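4.2 Table-clearing tasks

Clearing a table is a common test of whether an arm can take over kitchen chores. We ran the Treloar policy in the Brovunitz simulator on two families of tasks, with 258 episodes in each. The policy receives the wrist view and a one-line command. Figure 3a gives a wrist view from the first family, cup stacking, with two turquoise cups upright on the brown tabletop and the fingers open.
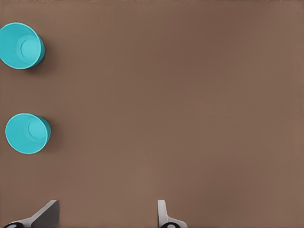

4.3 Mixed dishes

The second family pairs unlike items. A grasp that suits a tall cup wall often fails on a low rim, so the policy must choose its approach height from shape. Start poses were drawn from the Grallar set, and five were dropped for collisions at reset. In Figure 3b the pink bowl lies nearer the gripper than the pale lavender-blue cup. 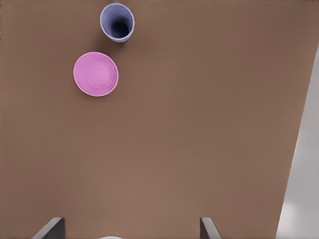

Episodes were capped at 17 seconds of simulated time. A trial counted as a success only if the item was released at the goal and stayed upright. Dropped items were not reset. Failures were labeled by hand using the scheme of Kettle, and labels were fixed before the two families were compared.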